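Employment Concentration and Supplier Dependence in a Small Manufacturing Town: The Case of Mullitz

Student project report, Regional Economics module
Submitted by Aslak Solberg and Raili Aaltonen

1. Purpose

The project examines how far the local economy of Mullitz depends on its largest employer, Grova, and whether the growth of smaller firms has reduced that dependence. The question was set by the module brief. The choice of town was ours.

2. Background

Grova makes pumps and valve housings and employs 900 people at a single site east of the river. The second largest private employer is Kuhlmann, a maker of precision metal parts. The district hospital, the technical college and the municipal offices make up most of the public sector jobs. Retail employment is spread over many small premises and was left out of the survey.

Earlier student work on the town treated it as a single-employer economy. That view rests on payroll figures alone and does not consider where the firms buy their inputs, or how easily staff can move between them.

3. Method

A questionnaire was sent to firms on the chamber of trade register in October. Completed forms came back from 11 firms. Follow-up interviews were held with six of these, each lasting less than an hour. Firms were asked for headcount, share of sales to the largest customer, share of purchases made within the district, and vacancies open for longer than three months.

Headcount was taken as persons employed. Two firms supplied full-time equivalents only, and these were entered as given. Sales shares were collected in bands, as several firms declined to state exact values during the pilot.

4. Results

4.1 Sales dependence

Four of the responding firms sell more than half of their output to Grova. All four are machining or surface treatment businesses. The remaining seven sell mainly outside the district, and three of them have no sales to Grova at all. Kuhlmann falls in the second group. Its customers are in medical equipment, vehicle parts and laboratory fittings, and it reported no single customer above the lowest band.

4.2 Sector mix

Medical equipment was named by more respondents than any other growth market. Brirkau, the business park on the old barracks land, now houses firms in packaging, software and instrument assembly. Rents there are lower than in the town centre, and tenants listed this ahead of transport links when asked why they had moved.
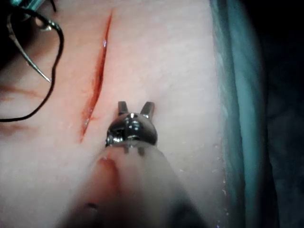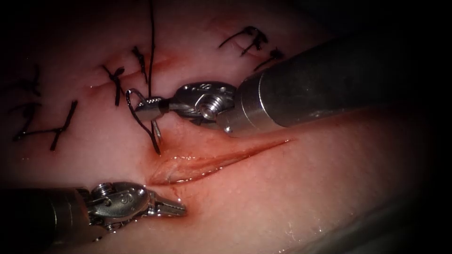

Figure 2. Robotic surgical instruments at close range.

4.3 Local purchasing

Purchases within the district were low for all firms outside the machining group. Electronics, polymers and specialist alloys are bought from elsewhere. Services such as cleaning, haulage and bookkeeping are bought locally in nearly every case, but they form a small part of total spending.

4.4 Labour

Long-standing vacancies were reported for machine setters, maintenance electricians and quality inspectors. Firms in both groups compete for the same people. Interviewees at the smaller firms said that wages at Grova set the level they have to match, and one had stopped advertising for setters and now trains school leavers in house.

5. Discussion

Dependence on Grova as a customer is confined to a narrow group of firms. Dependence through the labour market is wider. A reduction in staff at Grova would hurt its direct suppliers but would also ease hiring for the others, at least where skills match. The net effect cannot be worked out from our data, as no figures on skill levels were collected.

The growth at Brirkau has added sectors without adding many local supply links. In terms of employment the town is more mixed than the earlier work suggests. In terms of purchasing it has changed little.

6. Limitations

The sample is small and firms chose whether to reply. Banded sales data prevent the use of a standard concentration index. Retail and public bodies were not surveyed. Grova returned the questionnaire late and left the section on purchasing blank, so section 4.3 excludes it.

7. Further work

A repeat survey should ask for occupation groups and include the hospital, whose purchasing office has agreed in principle to take part. The questionnaire and the coding sheet are in Appendix A.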